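3.2 Small shelves and what people think they are for

Our interviews in Oltthorpe left us with an awkward finding: most households own a small two-tier shelf, and few can say what belongs on it. Of the 48 households in the Karnari survey, 20 described theirs as "for bits." Bits were never defined. We adopted the term anyway, having failed to improve on it during 2 rounds of coding.

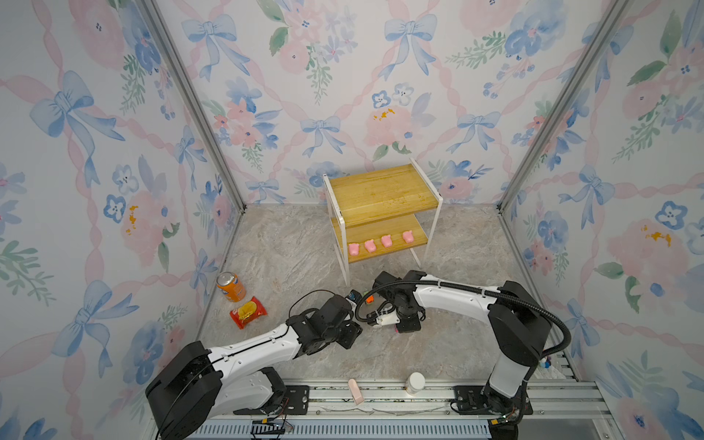 Respondents were firmer about the tiers. The upper board was held to be for things one likes, the lower for things one has. Cowie, the smaller of our two sites, reversed this in homes with a toddler, where anything liked was moved up and anything chewable was moved up further, often out of the study altogether.

The floor proved harder to code. The Lostden scheme, which we inherited and have come to regard as one regards an uncle's sofa, gives 900 placement codes and only one for the floor, namely "not placed." This seemed unfair to drink cans and snack packets, which our respondents put down with every sign of intent and then defended at interview. We therefore split the code into "dropped" and "parked." Agreement between coders on the new pair was poor until Wednesday sessions were moved to after lunch. Toys were coded by tier alone, with no attempt to judge whether a row of them amounted to a display or merely to a row.

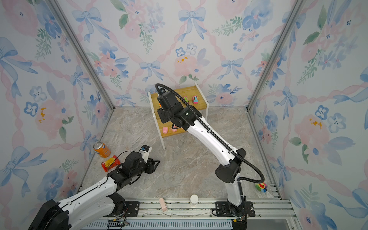

Figure 3. Two-tier shelf with toy cars on the upper tier and pink pieces on the lower; can, snack bag and flower-shaped plush toy on the floor.

Soft toys raised a separate problem. Several respondents insisted that a plush flower on the floor was neither dropped nor parked but "sitting," and would not be moved on the point. We recorded these as parked, under protest.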